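The Summer My Kitchen Table Stopped Being for Dinner

I blame Seren Dafis. She came over one evening in May with a paper bag of craft sticks and a bottle of wood glue, said she wanted to show me something, and by the time she left it was close to midnight and I had glued my sleeve to a very small bridge.

Seren teaches a stick-building class above the Ifans hardware store, and she's the kind of person who can look at a handful of thin wood and see a roof truss. I see kindling. But I'd been wanting a hobby I could do sitting down, with a cup of tea going, and this one costs almost nothing to start. A bag of 100 sticks was less than my lunch that day!

So the kitchen table it was. I know, I know, a proper workbench would be smarter. Viorica Anghel, who has been building miniature houses for longer than I've been cooking in this kitchen, told me flat out that I needed a cutting mat, a good lamp and a door I could close. I have none of those. I have a striped blue tablecloth that has forgiven me for worse than glue, and I like working where the kettle is.

My first real project was a footbridge from a little booklet called Peketti, which Seren swears by. The booklet says to sort your sticks before you do anything else - straight ones in one pile, bent ones in another - and of course I skipped that. My bridge had a lean to it. It held up two teaspoons and then it didn't.

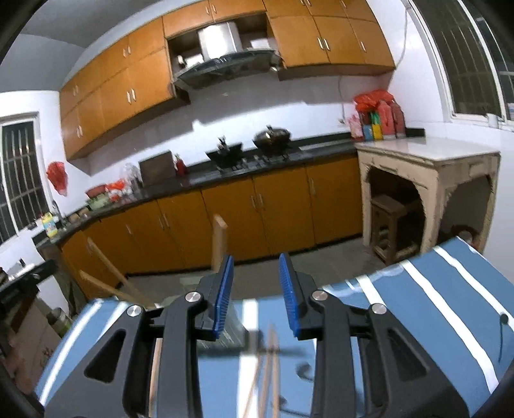 After that I started sorting. It's oddly soothing, rolling each stick along the table with one finger and watching for the wobble. The straight ones are for anything that has to carry weight, and the bent ones I save for fences and brush handles and stirring glue, where a bit of a curve doesn't hurt anybody. I keep a few uprights standing where I can grab them, because picking a thin stick off a tablecloth with sticky fingers is a good way to pick up the tablecloth too.

The other thing I learned is to use less glue. Way less! I was putting on blobs, and Viorica took one look at my bridge and asked if I'd iced it. She puts a dot on a scrap of cardboard and touches the end of the stick to it, and then she holds the joint for as long as it takes to hum a verse of something. I've tried clothespins for this and they're fine on flat joints, but on a corner they slide off and take your corner with them.

My current build is a water tower, 4 legs and a lot of cross-bracing, and the plan calls for 593 sticks. I laughed out loud when I read that. I've been at it most evenings since, usually while something simmers, and the legs are up and I'm partway into the first ring of braces. Dinner has moved to the couch for now. I still have to work out the tank, and Seren says the trick is soaking the sticks overnight so they'll bend, so there's going to be a baking dish of wood on my counter by bedtime.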